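Progress report to the fund, second period: Repair and reuse of small household goods in Verkska and Drovon

Summary of the period

The project has now worked for two quarters. In the application we wrote that we want to help people in Verkska and Drovon keep their small things longer in use, and that we want to teach simple repair skills to people who are outside of paid work. The repair room in Verkska opened as planned. The collection point in Drovon opened in May, which is later than in our plan, and the reasons are given further down.

In this period the room received 318 items. Most of them were textiles, bags, belts, small lamps and kitchen tools. We do not accept large machines and we do not accept anything with a gas connection. A number of people still bring such things, and we have put a clearer notice on the door and on our page.

The collection point in Drovon

We had an oral agreement for a room next to the library. When the written contract came, the rent was higher than we had understood, and the owner asked for a deposit of three months. We did not have this in the budget. We looked at two other rooms, one of which had stairs and was therefore not suitable for older visitors. At last we took a smaller room behind the post office. It has daylight from one side only, so the repair work itself is still done in Verkska, and the items travel between the towns one time per week in a rented van.

The van is the part of the project that causes us the most trouble. The rental price went up during the period. We have asked the bus company whether closed boxes can travel in the luggage space of the morning bus which leaves at 7.40. The answer was friendly but we do not have it in writing. If they agree, we will ask the fund for permission to move the rest of the van money to materials.

Courses

We held 13 courses in the period. The plan was 12, so one extra evening course was given in hand sewing, after many requests. The best visited courses were hand sewing and zip replacement. The course in sharpening of knives had to be stopped after the first evening, as our insurance did not cover it. We are now discussing a changed policy with the insurer. Until it is signed we offer no course with blades longer than a pair of household scissors.

From the course forms we see that people would like shorter evenings. Three hours is long after a working day, and participants with small children often leave before the end. From the next period we will try two hours, with the same content divided over more evenings. We understand that this changes the number of courses in the plan, and we ask the fund to count hours instead of evenings in the final report.

Small parts and spare materials

A great deal of repair fails for want of a small part. A buckle, a piece of strap or a bit of cloth in the right thickness is often all that is missing. In the first period we bought such parts new, and this was expensive. Now we keep what can be saved from items that cannot be repaired, and we sort it by use. Visitors may take from the boxes without payment when they repair in the room.

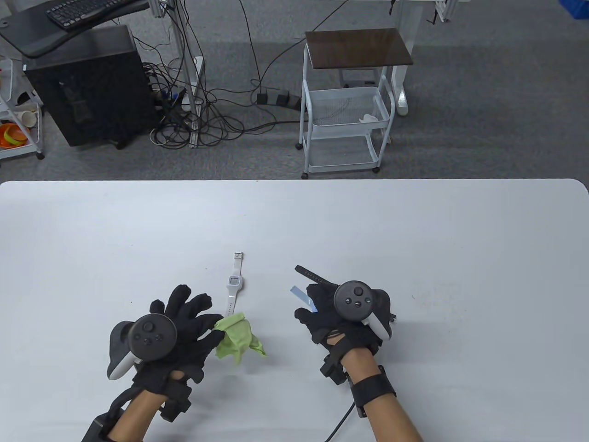
A watch strap and a piece of light green cloth at the table.

The sorting takes more time than we believed. Straps and bands are easy, because one sees quickly if the holes are torn. Textiles are harder, since they must be washed before they go into the boxes and we have only one machine. For this we have asked the laundry in Treson Street for a lower price in the quiet hours, and they have given us a trial until the end of the season.

We have also had a first exchange of parts with the repair group in Nutsugah. They had too many buttons and lampholders, and we had too many belts. The transport was paid by them this time. We think that such an exchange two times in a year would be useful for both sides, and we have included a small sum for it in the new budget proposal.

Budget

The spending follows the plan with three exceptions. Rent in Drovon is lower than planned, because the room is smaller and opened later. Transport is higher, for the reasons given above. Printing is higher by 200 euros, as the first leaflet had a wrong opening time for Drovon and had to be printed again. This was our mistake. The new leaflet was read by two persons before it went to the printer, and we will keep this rule.

The wages are as planned. The part-time post for the Drovon point was filled from inside, and so we had no cost for advertisement.

Difficulties and what we do about them

Visitors sometimes expect that the repair is done for them while they wait. Our agreement with the fund says that the visitor takes part in the repair. With older visitors this is not always possible, and we have been flexible. We would like to hear from the fund how strict this point should be understood.

The second difficulty is uncollected items. The shelf in Verkska was full at the end of the period. We now write a date on each receipt, and after eight weeks the item goes to the parts boxes. We telephone before we do this.

Plan for the next period

Shorter course evenings will begin, first in Verkska and then in Drovon when there is better light in the room. We will finish the talks with the insurer and the bus company. A shelf system for the parts boxes will be built, using the money already approved for furniture.

The receipts for the period and the signed course lists are sent separately by post. The corrected budget table is attached to this report as annex 2.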